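4. Equipment Planning and Budget

4.1 Requirements

Before we asked for any prices, we wrote down what the equipment must do during the first project year. The main task is to collect demonstrations of everyday packing work in ordinary homes, and to use them later for training a policy on a fixed arm. From this we derived two separate purchases. The first is a set of hand-held grippers, which a person carries and operates by hand. The second is one robot arm with a similar gripper at its end. In our earlier plan both purchases were placed in the same quarter. We changed this after we saw that the arm would stay in its box for several months while the data was still being collected.

The number of hand-held units was the most difficult item to decide. One unit is enough for one operator, but a worn finger pad or a loose screw stops all the work of that day. Our plan is therefore for 6 units, of which two are kept as spares and are not sent to the homes.

4.2 Offers and Cost Structure

We received two offers. Tronport offered complete units with a service contract, and Hosenitz offered the bodies and the fingers as separate parts, to be assembled by the buyer. The price of the Hosenitz parts was 80 percent of the Tronport price for the same number of units. This difference became smaller when we added the hours for assembly and calibration, which our laboratory must pay from the same budget line.

Finger pads are listed as consumables. In the trial period we replaced them after 95 hours of use, and this value was taken for the calculation of the yearly supply. Storage cards, chargers and transport cases are also in this group. They look small in the first table of a budget, but together they were over 46 percent of the consumables line, and we had forgotten the transport cases completely in the first version.

The arm was budgeted with the software license from Seok for one year only. A longer license has a lower price per year, but at the time of planning we could not say if the same software would be used in the second phase.

4.3 Objects and Work Sites

The cost of objects is often left out of equipment plans. For the packing task we need goods of different size, stiffness and surface, and they must be bought again when the packaging becomes too damaged. Snacks in plastic film or foil are cheap and can be found in any shop, so this part of the budget is low compared with its importance. Figure 3 shows the packing task at a table in a living room, with the box next to the packets.

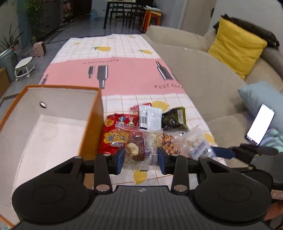
Wonivmont Laboratory for Household Automation, Equipment Planning Group

Figure 3. Hand-held gripper with a wrapped round brown cake between its fingers. The open box on the left is empty, and other snack packets lie on the tablecloth.

The clear wrapping of the cake is a good example of why the choice of objects has influence on the choice of fingers. Thin film can slide or fold under the pad, and a softer pad usually wears faster. We kept one pad type for all units in this plan, so that the data from different operators can be compared. A second pad type is included as an option, with a decision in September.

For the work sites we did not plan to buy any furniture. The tables, cloths and lamps of the homes are used as they are, and the budget contains only a small sum for travel and for cleaning material. Insurance for damage in the homes is paid by the laboratory and is listed under general costs.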